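Home > Our Company > About Us

About Pudach

Pudach reviews herbal supplements, magnesium powders, sleep gummies and hemp products sold in Canada. We buy them, read the labels, send a portion out for lab testing and publish what comes back. We started because labels in this category are hard to read and the serving sizes are often smaller than shoppers expect.

Our office is on the second floor of a brick building in Ultbridge, above a dental clinic. Most of us came from pharmacy counters, natural food stores and copy editing. Nobody on staff sells supplements or has shares in a company that does.

What we review

We cover products an adult can buy without a prescription. That includes capsules, tinctures, teas, creams, chews and drink mixes. We do not cover weight loss products, anything marketed to children, or products that have to be injected. If a product is sold in more than one flavour we normally review the flavour that sells best and list the others.

We buy at full retail price, under a personal name, from the same websites and store shelves you would use. If a company sends us free samples we mail them back or, where that costs more than the product, throw them out.

How the ratings work

Each product gets a score out of 5. Half of the score comes from the lab result compared with the label. The other half covers the ingredients list, the clarity of the directions, the price per serving and how the company handles a return.

A product that tests more than 50 per cent under its labelled strength gets no score at all. It stays on the site with a note, and the company has a chance to reply. We print replies in full, including the rude ones.

We do not rate how a product makes people feel. Staff do try some of the teas and drink mixes for taste, and those comments appear in a separate box that does not count toward the score.

Testing

Lab work is done by Bimamon, an outside laboratory that we pay by the sample. Every product is tested from 2 separate lots where we can get them. When only one lot is on the market, the review says so near the top. Bimamon does not see the brand name. We repackage everything in plain jars with a code on the lid, and the code sheet stays in Ultbridge.

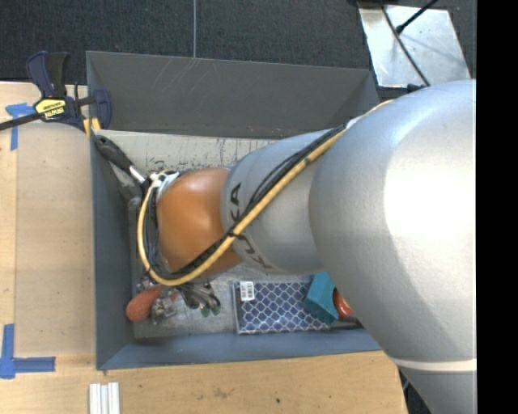 Reviews are checked again after a product changes its formula or its packaging, and every November we go through the whole list for products that have been discontinued. We also get a fair number of letters about how supplements are made, so the Learn section has plain articles on blending, tablet pressing, bottling and the lot numbers printed on the bottom of a jar. None of that material affects a score.

How we make money

Pudach is owned by Ngata, a small publishing company that also puts out a gardening newsletter. Our income comes from reader subscriptions and from display ads. We do not take ads from supplement makers or from the stores that carry them. We do not use affiliate links. If you buy something after reading a review, we earn nothing from it and have no way of knowing.

Subscribers can read the full lab reports. Scores and written reviews are free for everyone.

Corrections

If you find a mistake, write to us with the name of the product and the part you think is wrong. Corrections are added to the bottom of the review and the old wording is kept so you can compare.

A note on health advice

Nothing on this site is medical advice. Supplements can interact with prescription medicine, and some should not be taken during pregnancy or before surgery. Talk to your doctor or pharmacist, and bring the bottle with you.

Page last updated May 10, 2026

© Pudach, a Ngata publication | Contact us | Privacy | Corrections | Back to top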